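Utness HG-2 Hand-Held Gripper: Fingertip Pad Set and Inspection Guide
Accessories > Grippers > Wear parts
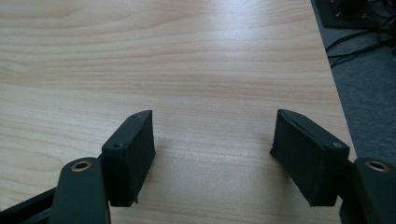

The HG-2 pad set replaces the two fingertip pads on the Utness HG-2 hand-held gripper. Each set contains one left pad, one right pad, mounting screws and a printed inspection card. Pads are sold in matched pairs only. Fitting one new pad opposite a used one changes the closing position and is not supported.

The pads are wear parts. The covering frays first at the lower corners and lower edges, where it meets tabletops and the edges of objects. Light fraying does not affect the grip, but it does change how the fingertips look to the camera, and it should be logged.

Part data

Part number: UT-HG2-PAD
Fits: HG-2, all serial numbers; HG-2R with link kit from Moltwood
Covering: textured, slightly fuzzy, over core
Color: dark green-black, matte
Mounting: screws from the upper face
Maximum jaw opening with pads fitted: 34 mm per side
Rated life: 2,600 open-close cycles between inspections
Operating range: indoor use, dry objects
Stock: ships from Valdovinos warehouse

Wear limits

Inspect the pads under even light with the jaws fully open. Grade each pad separately and record the lower of the two grades for the pair.

Grade A. Covering flat and attached along all edges. No action.
Grade B. Covering frayed or lifted at a corner, core not exposed. Continue in use. Record the grade and the cycle count. Do not trim with a blade. Loose fibers may be removed with flat scissors.
Grade C. Core exposed on the gripping face, or covering lifted across more than half of any edge. Replace the pair before the next session.
Grade D. Pad moves on the finger with screws tight, or a screw hole is cracked. Remove the tool from service and check the finger link as well as the pad.

A pad with oil, glue or food residue on the gripping face is treated as Grade C even if the covering is sound. Solvents soften the bond between covering and core.

Pivot bushings

The brass bushings at the finger pivots are not part of this set, but they are checked at the same time. Hold the tool body and press each finger sideways with one thumb. Any play that can be felt should be measured against the limit in the HG-2 service sheet. Do not oil the bushings. Oil moves onto the pads within a few sessions.

Good practice at the work surface

The following is taken from the Ura working rules for hand-held gripper stations, written by Ashok Pal and used with his permission. It applies to any site that records with the HG-2.

1. Start with the jaws open and nothing held. The operator closes and opens once in clear view before touching the first object, so that both pads can be seen in the recording.
2. Keep one tabletop per session. Changes in surface are made between sessions and noted.
3. Note glare. A bright patch from an overhead light is acceptable if it stays in one place. Lights are not switched or moved during a session.
4. Route cables away from the side where the operator stands. Cables on the floor are covered or taped where anyone walks. Loose coils under the table edge are a trip hazard and are written up as such.
5. Set the tool down on its body, never on the fingertips.
6. Record the pad grade at the start and the end of each shift. A change of two grades in one shift is reported to the station lead.

Sites that run under their own safety rules should keep the stricter requirement where the two differ.

Replacement procedure

Allow 15 minutes per tool. Open the jaws fully and support the finger from behind. Remove the pad screws and lift the pad straight off the link. Wipe the seat with a dry cloth. Place the new pad, start all screws by hand, then tighten evenly with the supplied key. Close the jaws slowly and confirm that the pads meet along their full faces. Reset the cycle counter and enter the change in the tool log.

If the pads meet at the top but not at the bottom, loosen, reseat and try again. If the gap remains, the finger link is bent. Link kits are listed under Grippers > Structural parts.

Test notes

Cycle figures come from bench tests run by Cirilo Huerta on mixed household objects. In those tests the earliest Grade C result was recorded at 1,744 cycles, on a pad used mainly against unglazed ceramic. Sites handling rough or sharp-edged objects should inspect at half the rated interval.

Document status

Revision C, June 2023. Replaces Revision B. Changes: Grade D added; residue rule moved from the cleaning sheet; rule 4 reworded to include cables under the table edge.

Related items

HG-2 service sheet
HG-2 bushing set, brass, pair
Pad screw pack
Tool log, bound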